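4.2 Cloth walls, one table, and where the bag goes

I said in the last section that I'd get to the curtained corners, so let me do that now, because they ended up being my favorite part of the whole Zeltidton set (and the part where my original coding scheme fell over). A curtained corner, in the way I use the term in this paper, is a work area inside a bigger room that has been closed off with fabric on at least two sides. It has a table in it. It may or may not have anything else. I counted any corner where the cloth reached below the height of the tabletop, which left out a couple of places in the Skavley rooms with short drapes that I still go back and forth on.

I came into this expecting the cloth to matter mostly for light and sound. People do talk about that. But when I went through my notes, what they talked about far more was pinning things up. A plaster wall comes with rules, and a painted one comes with somebody who will be sad about the holes. Cloth on a rail has neither problem, and so it fills up! In 56 visits I wrote down 200 separate remarks about the room itself, and a good chunk of my own scribbles in the margin are just the word "pins."

The thing I didn't have a code for was lettering. My scheme had "notice," "schedule," "decoration" and "other," and big cut-out letters don't sit happily in any of them. Take the foam ones in Figure 5, which say "Fast" on one line and "UMI" underneath. They're a name, so they work a bit like a sign on a door, but the colors wander from orange to pale blue to pink and the letters are outlined like something from a classroom. I coded them as decoration the first time through and as notice the second time, and in the end I added a new code, "nameplate," and went back over everything. If you're planning a study like this one, please budget for a second pass. I hadn't, and it ate most of May.

Figure 5. Foam letters on a black cloth backdrop clipped to its rail, with side curtains and the tabletop in front.
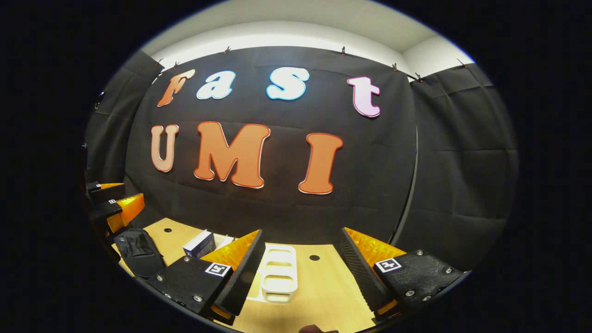
What the nameplate code bought me was a way to separate two sorts of corner that I'd been lumping together. Some corners belong to a group that has put its name up, and some belong to whoever turns up next. I'd assumed the named ones would be tidier. They weren't, at least not by the measure I was using (the share of tabletop you could lay a sheet of paper on without moving anything). What did differ was how people talked about the mess. In named corners I kept hearing "ours" and "we keep that there," and in the unnamed ones I heard "that was there when I came in." I know this is a soft kind of finding. I still think it's a real one, and I come back to it in Section 6.

A word on wrinkles, because a reader of an earlier draft asked. I did try to record whether the cloth hung smooth or creased, thinking it might tell me how often the rail had been taken down. I dropped it. Fabric creases from being folded once in a box just as well as from being moved every week, and I had no way of telling those apart.

Clips were more useful. Where the cloth is held to the rail by small clips, it can be rehung by one person with a chair, and people in those corners told me they changed the layout more freely than people whose curtains ran on sewn loops. I'd love to put a number on that, but my Fontana visits were all sewn loops and my Prorkonon visits were nearly all clips, so site and hardware are hopelessly tangled together in this data.

On to the table. Every corner had one, and in most of them it was the only horizontal surface anyone used, apart from the floor. That puts a lot of pressure on it. I sorted what I found on tables into three loose bunches: work in progress, things for holding other things, and personal stuff on its way in or out. The middle bunch is the sneaky one. Trays, bins and upright file holders are supposed to save space, and they do once they have a settled home. But they also get used as something to move around, and then they're one more object on the table competing with whatever you sat down to do.

Bags were the other big one. I went in thinking of a bag as personal and temporary, something that lands on the table for a minute and then goes under it. With no hooks on a cloth wall (you can pin a paper letter to it, sure, but you can't hang a backpack on it) the bag tends to stay up top. So you get the arrangement in Figure 6, with a soft black bag and a pair of stiff white file holders sharing one surface. One of them folds and slumps into whatever room it's given, and the other needs a flat spot exactly its own size. I started noting which kind of thing was nearer the front of the table and wished I'd done it from the first visit.

Figure 6. Black fabric bag with a zippered pocket, and two white magazine file holders standing close together on the same tabletop.

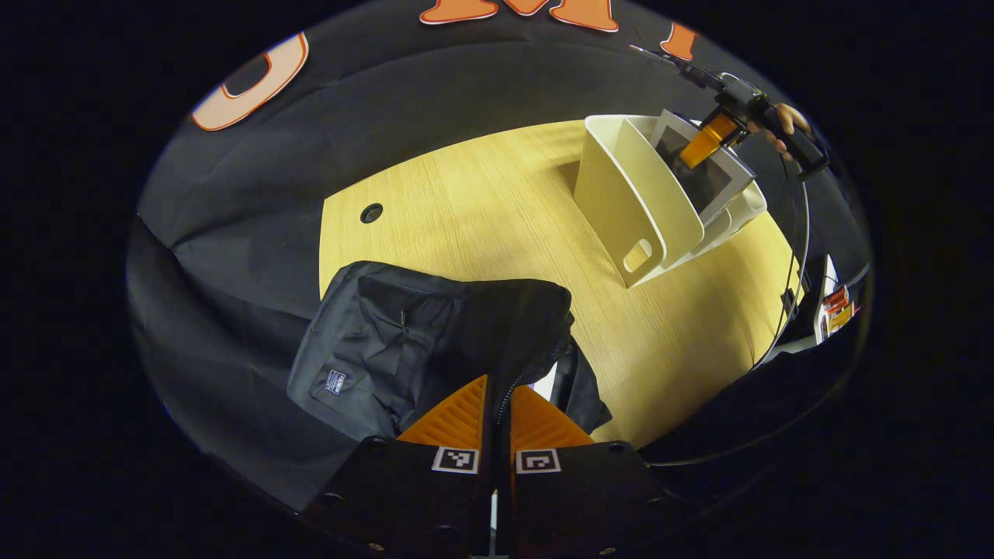

I should be upfront about how I coded bags, since it affects the counts in the appendix. A bag got the "personal" code only when someone told me it was theirs. If it was just sitting there, I coded it as "container, soft," next to pouches and totes. Labels didn't count as evidence, because a sewn label tells you about the maker or the giver and very little about who carries the thing. File holders went under "container, rigid" whether or not they had paper in them. Two holders set close together were coded as one unit if you'd need to shift one to get at the other, and as two units in every other case. It's a fussy rule and I don't love it, but without it my rigid counts jumped all over the place between passes.

With those rules in place, soft and rigid containers turned up together in every unnamed corner I visited and in all but 5 of the named ones. I went back through the notes for those 5 looking for something they shared, and the best I can offer is a shelf within arm's reach of the chair.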